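スレッド内検索 キーワードを入力 検索 詳細条件

トルコ風ヨーグルトスープ(ヤイラ)、分離しないコツを語ろう

1 zeytin60
六月に入って急に暑くなったのに、毎晩ヤイラチョルバスを作ってます! 米とヨーグルトと乾燥ミントだけであの味、すごくないですか。ただ三回に一回はヨーグルトがモロモロに……。みなさんどうしてます?

2 Nesrin Tuncer
卵黄と小麦粉を先にヨーグルトとよく混ぜて、鍋の煮汁をおたまで少しずつ足してのばす。それから鍋に戻す。祖母の代からこれです。塩は火を止めてから。

3 まめ太
>>2
塩は最初から入れてるけど分離したことないよ。効いてるのは粉のほうだと思う。

4 Nesrin Tuncer
>>3
うちの鍋では先に入れると割れます(笑) ヨーグルトの脂肪分も関係あるかも。低脂肪だと特に難しい。

5 Yiğit Çetinkaya
自分はコーンスターチ派! 水切りヨーグルト447gに大さじ一杯半、米は60g。半端な数字なのは、水切りしたらその重さになって、それが一番おいしかったから。とろみが軽くて夏でもするする入ります。

6 まめ太
コーンスターチだと翌日ゆるくならない? 自分は小麦粉から動く気がしない。

7 Yiğit Çetinkaya
>>6
翌日まで残ったことがない!

8 zeytin60
>>2 のやり方でさっそく作りました! つるっつるです!! 嬉しすぎる。食器はオレンジでいきます。ボウルは縁が四角っぽく広がった形で、白いスープが映えるんですよ。マグは薄いグレー、こっちはアイラン用。
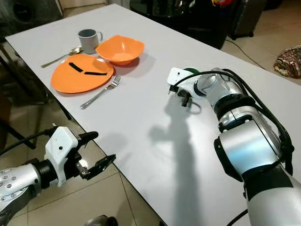

■ 仕上げのバターの話

9 ひよこ豆
ミントはバターで熱してから回しかける派です。弱火でシュワッとしたらすぐ火を止める。焦がすと苦い。唐辛子フレークも一緒にどうぞ。

10 まめ太
唐辛子はいらないかな。ミントだけのほうがヨーグルトの酸味が立つ。

11 Nesrin Tuncer
>>10
それは同意。辛いのが欲しい人は食卓で足せばいい。

12 ひよこ豆
えー、赤い油が浮いてるのがいいのに! バター19gに小さじ半分、一度だけ試してほしい。

13 zeytin60
両方やってみます。明日は米を挽き割り小麦に替える予定。浸水って要りますか?

14 Yiğit Çetinkaya
粗挽きなら要る。細挽きならそのままで大丈夫!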